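Langlois Flag Football League, January captains' meeting

Hi all, Stella here. I got stuck with the notes again, so blame me if I have your words wrong. We started at 7:10 because the side door was locked and I was the one with the key (sorry!). Present: me, Gaspard Hamel, Solange Leclerc, Rostam Ranjbar. Odette Roussel called in from her car and dropped off twice.

1. Last meeting's notes
Approved. Solange wants it on record that her team forfeited one game in the fall, and I had written two. Fixed.

2. Spring schedule
We have 46 players signed up, enough for four teams again if Rostam's group takes the extras. He said fine as long as he gets a real quarterback this time. Gaspard wants a bye week in the middle and I'm with him, my hamstrings are too. Odette thinks byes kill attendance. We went back and forth on this way too long and then voted 3 to 2 for the bye. Gaspard will send out the draft schedule.

3. Rushing rule
This was the big one. Solange's team ran the ball on nearly every down last season and a few people complained. I like watching them run it, personally, but I get it, the games were over in no time! Rostam proposed no-run zones five yards before midfield and before each goal line. Everybody could live with that. The quarterback still can't cross the line of scrimmage unless it's on a handoff, same as before.

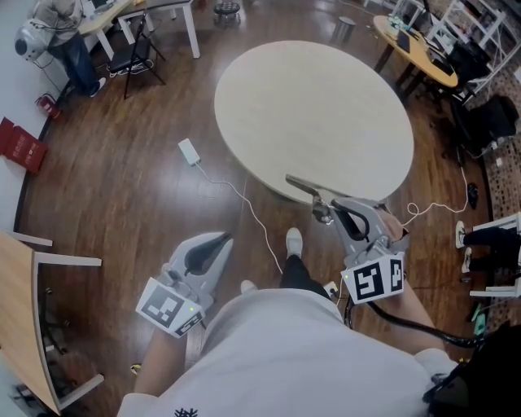 4. Flags and jerseys
Clindis quoted us for new belts and the price is better than what we paid Jindeck. Pop-off style, no Velcro. Odette asked if they come in small sizes and I didn't know, so I'm calling them. Jerseys stay the same for another season. Please check your trunks for the missing blue ones.

5. Other stuff
Rostam is looking for a second ref for the late games, the pay is lousy but he'll buy you a burger. Gaspard still has the down marker in his garage and promises to bring it back.

Next meeting same place, 7:00, and I'll have the key.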